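How I Load a Small Dish Rack So the Plates Dry Standing Up

Posted August 2022 in Kitchen, Small Spaces

I moved into the Trullora apartments with no dishwasher and a strip of counter I could cover with my two forearms. For the first few weeks I stacked wet plates on a towel (I know, I know) and every morning the bottom one was still sitting in a puddle. So I bought a rack, loaded it badly for a while, and slowly worked out a routine I'm pretty happy with!

What you want is a low rack with upright dividers. The tall two-story ones are great for a family, but they eat up the counter and they wobble. Mine lives out all day, so low won.

Before you start

Clear the counter next to the rack. You need room for one plate lying flat on either side, and that's your landing spot. Wipe the rack floor too. Mine has ribs, and gunk loves to settle between ribs. An old toothbrush gets in there fine.

Loading it

1. Begin at one end. I go left to right but I'm right-handed, so flip it if that feels awkward.

2. Give the first plate the end slot and let it lean on the divider. Don't jam it straight up and down, a bit of lean is what keeps it from tipping when you bump the counter.

3. Take the second plate all the way to the other end. This was my big discovery! Two plates in neighboring slots always ended up touching at the rim, and the spot where they touched stayed wet. With the middle left open the air gets to both of them.

4. Fill the middle last, and only if you need it. Deep plates want a whole extra space to themselves. Flat ones can go closer.

5. Serving plates and anything extra wide stay out. I towel those off by hand and put them right back to use, usually for fruit. 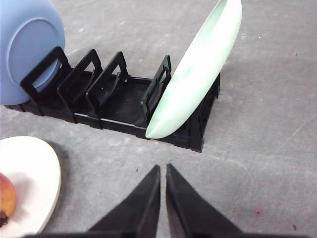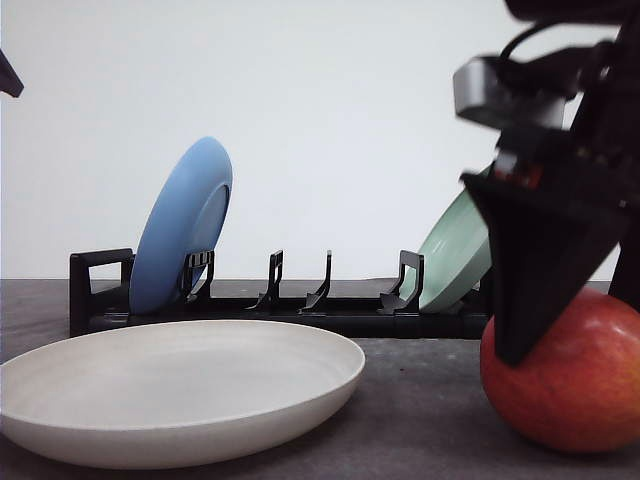 Blue plate at one end, green at the other, and the big plate stays down on the counter.

I posted an earlier version of this on the Totalstead message board and got more replies than I expected, mostly about step 3. Asif Paracha wrote back that he does the opposite: he fills every other slot from the middle outward, because his rack tips if the weight is all at the ends, and he turns every plate to face the same way so the drips land in one line. I tried it for a week. The facing part I've kept, the middle part I haven't, but if your rack is a light one his way is worth a go.

Drying and putting away

I leave everything for 40 minutes and then check the foot ring, that raised circle on the back of a plate. Water hides in it. If it's still wet, tip the plate over the sink, give it one shake and a quick wipe.

Once a week the rack itself goes in the sink with hot water and dish soap. If you have hard water like we do, put 400 ml of white vinegar in the basin and let the rack sit while you do something else. Rinse it well or your next plate will smell like salad.

Cups and silverware get their own page, which I'm still writing. Knives never go in this rack at all, mine go straight from the towel to the drawer.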